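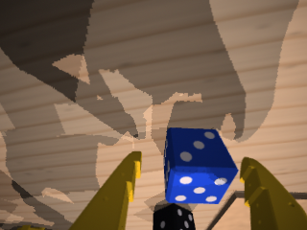
The Old Customs House at Terside stands at the lower end of the harbour street, where the river widens before it meets the sea. It is a modest building of two storeys, with a hipped roof and a short clock turret, and visitors on their way to the better-known citadel often pass it without stopping. Its history is nevertheless closely bound up with that of the town, and it is among the few public buildings of its period to have kept its original plan.

The house was built for the collection of duty on salt, timber and dried fish. Merchants entered by the river door, declared their goods in the long hall and paid at a counter set beneath the north windows. The counter has gone, but its outline can still be traced in the paving. A narrow stair leads from the hall to the collector's apartment, whose three rooms have painted ceilings of considerable quality. The largest shows the four winds, each with the features, according to local tradition, of a member of the town council.

The facade facing the water is the work of the Kollik workshop, which supplied carved stone to churches and manor houses along the coast. Its masons favoured shallow relief and a restrained use of ornament. Above the river door they placed a frieze of ropes, anchors and barley, 13 metres in length, which survives almost complete. The street front is plainer and was altered twice when the road was raised. 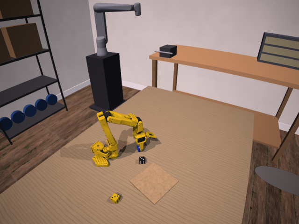
Trade moved away from Terside once the deep-water quay at Fadov had opened, and the house was let for a variety of purposes. It served as a grain store, a school and, for a long period, the office of the Suominen shipping company, whose painted name remains faintly legible on the east gable. The company's tenancy was fortunate for the building. Its clerks kept the roof in good order and left the upper rooms largely untouched, using them to store ledgers. The town archive now holds 861 of these volumes, many of them with notes on cargoes, weather and the repair of the house itself.

Restoration was carried out in stages. The turret was taken down and rebuilt with its original timbers where these were sound, and 111 panes of early glass were cleaned and returned to the windows of the long hall. Later partitions were removed from the ground floor, revealing a stone hearth and part of a painted dado in green and ochre.

The house is open to the public from April to October. The long hall may be visited freely, while the collector's apartment is shown by guided tour only, the last of which leaves at four o'clock. Concerts of chamber music are held in the hall on Saturday evenings during the summer, with seating for 100. Tickets are sold at the river door.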